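Last updated: February
Print this page | E-mail this page

4.2 Where the washing-up waits

The kitchens we studied in Elent and Irnum gave us far more than we had hoped for! We asked 40 households to keep a diary of their washing-up for 28 days, and what came back was a wonderfully rich record of soaking, stacking, bargaining and putting off. Small plastic things, such as the turquoise piece with its pale round hollows in Figure 3, hardly ever got a line of their own in the diaries, yet they take up sink room like anything else. 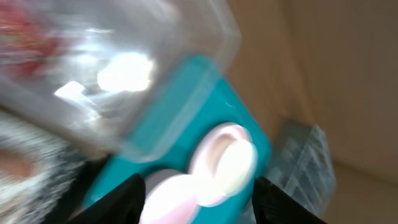 Does a household with more dishes wash up more often? More dishes went with fewer, longer sessions, and the homes with the smallest cupboards washed up most often.

We were delighted by how firmly people held to an order of work (glasses first, pans last, in nearly every diary). Majumder's three-stage model of soak, wash and drain fits this well, though we would add a fourth stage, the wait on the rack, which in Irnum could last from breakfast until supper. A blue bin and a grey rack side by side, as in the second panel, put two of these stages within a hand's reach.
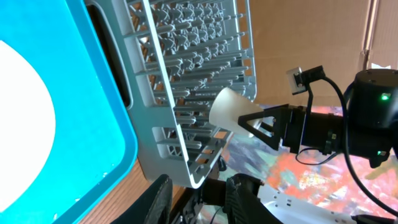 4.3 Putting away

Putting away is the stage people enjoy least, and it's a lovely puzzle. Of the 60 arguments noted in the diaries, only 5 were about washing; the rest were about who should empty the rack. Tall pieces like the white container in the last panel raise the further question of which shelf will take them.

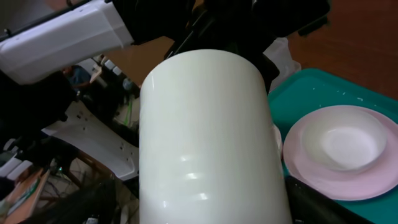 Kumar, commenting on a draft of this section, asked whether the rack might simply be a second cupboard, and suggested that we compare homes where it is never fully emptied. We have taken this up with great pleasure in Section 5.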